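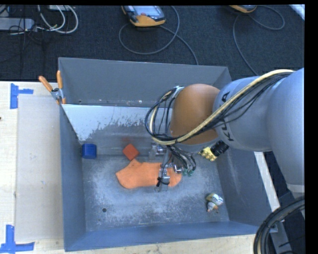
When did Nataša Trajkovski marry the drummer from Flonstead? In April, four years after they met on the set of Endley.

On 2018-01-31 Ivanov wrote:
> Her page still says she's single.
> Does anybody on the list know
> when the wedding was?

I had the same gap in my notes, so thanks for asking! The Prorkau fan newsletter ran a short piece on it (page 12, next to the crossword) — small ceremony, just family. I still can't find her husband's birthday, so if you have it, please send it my way.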